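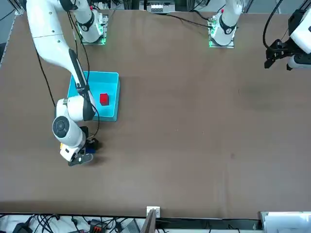

Gripper comparison: your questions

I've been running the Fleleo and Vulari fingers against each other since May, and the same questions keep landing in my inbox. I've put my answers in one place and I'll add to them when I can.

What are you comparing?
Two sets of fingertips for a parallel gripper. The Fleleo set is the softer of the two and the Vulari set is stiffer, with a slightly sharper edge. Everything else stays put: same arms, same controller, same speed settings. I did start with three sets, but I dropped the Trerken ones early on as I couldn't get them to sit square on the mount, and I got fed up with shimming them.

What's the task?
Cubes and a bin! One red, one dark blue, one yellow, and a shallow tray to put them in. I know it looks like a toddler's game, but small cubes are brilliant for showing up a bad grip. If the fingers close a touch off centre the cube twists, and you see it straight away. I've done 1277 picks so far and I'm aiming for 3000 before I say anything grand.

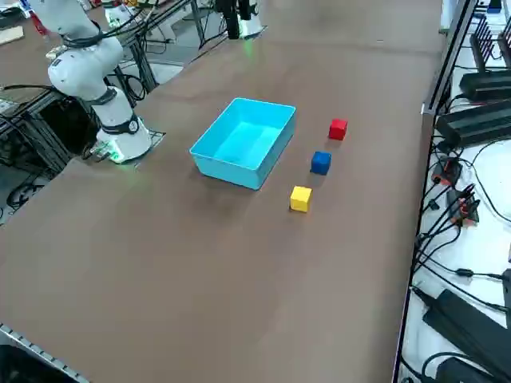
Why not use something harder, like cloth or bottles?
I want one thing changing at a time. Cloth is a different problem every time you pick it up, so I'd never know if I was scoring the fingers or my luck with the folds. Bottles are next on my list, once the cube runs are finished.

Which set do you like best?
For picking off a bare table, Vulari by a fair way. The stiff edge gets down low and I trust it. Inside the bin I've changed my mind twice. The soft Fleleo tips are more forgiving when they brush the rim or meet a cube that's sitting at an angle, and I've ended up leaning towards them for that half of the job.

What counts as a failed pick?
A drop, a twist I can see without squinting, or a cube that gets shoved more than its own width before the fingers close. Nudges smaller than that go down in the notes but still count as a pick. I was stricter to begin with and threw out 31 runs that I'd now keep, so the early numbers are a bit harsh on both sets.
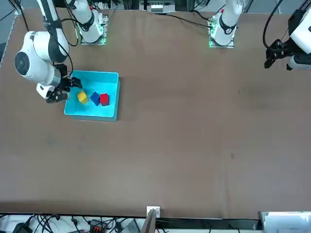 I also log which cube neighbours which, as two cubes nearly touching leave very little room for a finger. That's where the fatter Fleleo tips lose marks – they want more space than they're given.

What controller software are you on?
Kushwaha, the plain version with no add-ons. I keep the grip force fixed for a whole batch and only touch it between batches.

How long do the tips last?
I swap them after 225 picks whether they look tired or not. You could stretch the Vulari ones a good deal further, I reckon, but I'd sooner have fresh edges for both.

Can I have the raw log?
Sure, drop me a line through the contact page and say which set you're after. It's a plain spreadsheet and my column names are awful, sorry. The notes column is the one to read first.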